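Can a machine seat a processor yet? Workshop notes for the repair bench

Reading time: 6 minutes

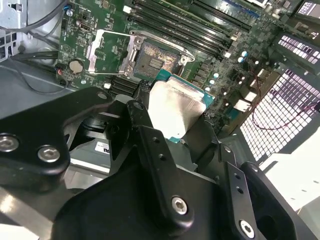 A gripper holding a desktop processor over an open LGA socket, load plate swung back.

Fitting a desktop processor is a short job by hand and a poor first job for an automated arm. The Lillcombe repair bench has been keeping notes on which parts of a computer rebuild can be handed over and which can't. The tips below come from those notes. Most of them apply equally to a person doing the work at a kitchen table.

Before the processor goes near the socket

Shut down, switch off at the wall, unplug, and hold the power button for a few seconds to drain what is left in the supply. Lay the case on its side so the motherboard is horizontal. An upright board can be worked on, but a processor will slide off the contacts before the plate is down, and a dropped corner on an LGA socket usually means bent pins.

Clip loose cabling back to the chassis. A person moves a stray lead aside without thinking about it. An arm running a stored path does not, and a fan lead caught on a bracket will pull its header off the board. Josefien Jansen ties everything back with reusable hook-and-loop strips and counts the preparation as part of the job when comparing times.

Wear a wrist strap clipped to bare metal on the case. If an arm is doing the handling, its jaws need a path to earth as well. Anodised or painted surfaces are insulators, so check resistance at the jaw face with a multimeter and don't trust the mounting bolts to do it.

Opening the socket

Press the retention lever down, move it sideways clear of its hook, and let it rise under control. Swing the load plate fully back. If a plastic cover is fitted, leave it on until the processor is ready to go in, and keep it afterwards. Boards sent back under warranty are often refused without one.

Lever work is still hand work at Lillcombe. The force changes along the travel, the hook has to be cleared sideways, and the lever springs if it is let go. Ga-eun Han programmed a lever routine for one socket type and found it had to be redone for the next board. Her recommendation is to have a person open the socket and close it, and to limit the machine to pick, align and place.

Gripping the processor

Hold it by the edges only. The gold pads underneath should not be touched, and skin oil on the heat spreader will have to be cleaned off before paste is applied. Two opposite edges are enough.

For a gripper, set the closing force as low as will hold the part level. The substrate is thin and the metal lid sits inboard of it, so jaws set too high bear on the lid and jaws set too low can slip under the pads. A shallow step machined into each jaw face gives the substrate something to rest on. Relu Ene cut the current set at Lillcombe with a step and has since added a slight lead-in, which lets a part picked up a little crooked settle before it is moved.

Vacuum cups are the usual alternative. They leave the edges free, which helps inside the socket frame, but they need a clean flat lid. Old paste defeats them. For refurbishing work, where most processors come out of another machine, wipe the lid with isopropyl alcohol first or use jaws.

Alignment

Find the triangle on one corner of the processor and match it to the mark on the socket. Check the two notches in the substrate against the keys in the socket wall. Both have to agree before the part is lowered.

Bright metal lids are difficult for cameras. Under a bench lamp the lid reflects as a white patch and the printing on it disappears, so a vision system should be looking at the notches or the substrate outline. Diffuse the lamp with drafting film or a sheet of baking paper held well away from the bulb. Light coming through a perforated side panel causes similar trouble, and a piece of dark card on the outside of the case fixes it. Tape it, as the colour of the background matters to some edge-finding software.

Lowering

Go straight down and let go once the part is resting in the frame. Do not slide it, and do not press. The contacts are sprung and the load plate supplies all the pressure required. By hand, a small nudge at the edge will confirm it is seated flat.

Programmers new to this tend to write a push at the end of the move, carried over from memory modules, which do need one. Take it out. Set the arm to stop on contact and open the jaws, then have somebody look across the socket at board level before the plate is closed.

Where things stand by job

Picking from a tray: suitable for a machine, provided the tray is fixed and the parts face the same way.

Placing in an open socket: possible on a known board in a fixed case position. Someone should be watching.

Levers, latches and clips: by hand.

Memory modules: partly. The push is easy to automate. Opening the end latches in a crowded case is not.

Thermal paste: a dispenser is consistent, but setting one up isn't worthwhile for a handful of machines.

Cables and front-panel leads: by hand. Loose wire has no fixed position for a program to work from.

Household equivalents

Readers ask how this carries over to chores at home. Rigid parts in known places are the easy case, so stacking identical plates in a rack is closer to being solved than coiling an extension lead. Ans Van Wijk's test for any chore is whether the object would be in the same spot and the same shape tomorrow. Laundry fails on both counts.

Updated 6 July 2026

Contact the Lillcombe bench | © Lillcombe Workshop Notes | Back to top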